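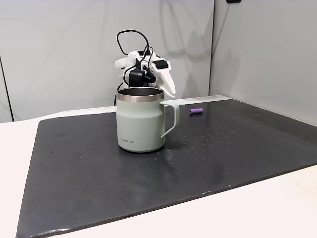
A green LocknLock mug on the bench mat, with the gripper behind it.

Features > Workshop > Spending the Money

I had a number in my head when I started planning our automation bench, and the number was wrong by the first Monday. I'd budgeted for a gripper. One gripper! I run a small kitchenware testing shop in Tratunholm (we handle mugs, lids and flasks all day so that stores know what they're selling), and I figured the clever part would eat the money and the rest would come out of the coffee tin.

So I called Ľubomír Jurčo, who plans benches for small shops and has talked me out of things before. He asked what the table was made of. I said I hadn't thought about the table. There was a long pause on the line, and then he told me to take whatever I'd set aside for the hand and hold back half of it.

He was right, the rat. Our first quote, from Wulley, came to $1588 for the gripper parts, motor and wiring, and I was thrilled for a whole afternoon. Then came the list of what the quote didn't cover: mat, partition panels, mounting post, spare fingers, a longer cable. Chowdhury wanted $86 for a mat and I nearly laughed them off the phone. A mat! But try setting a steel mug down on a bare tabletop a few hundred times and see how you feel about $86. Buy the thick one. Buy it bigger than you think, too, and expect it to pick up every speck in the building.

Printed fingers are where you can save. I like white plastic, mostly for the look of it, and a replacement costs us about $70 for a pair if we order them from Stondwood, much less if you have a printer and some patience (I have a printer). Whatever you do, put spares in the first order. I left them off ours and paid for shipping twice, and I'm still a little sore over it.

Cable is the other thing. Measure the longest reach your arm will make, then add slack, then add some more. A big floppy loop over the top looks untidy in front of visitors and I've stopped caring. Ľubomír allows $50 for cable on every job, even the tiny ones, and I used to think that was padding.

What about test objects? People go out and buy special blocks and cylinders, and I did look at a set in the catalog, but I'd start with what you sell. For us that means a mug with a handle, since handles are where our planning always gets interesting. Do you want it picked up by the rim, the body or the loop? Settle that before you pay for finger shapes. Then add something small that lies on its side, and ask your supplier how they'd pick up both with the same hand. The answers will tell you a lot about the supplier.

I'm working on the budget for a second bench now, due in January. The table is the first line on the sheet, and the spare fingers are right under it.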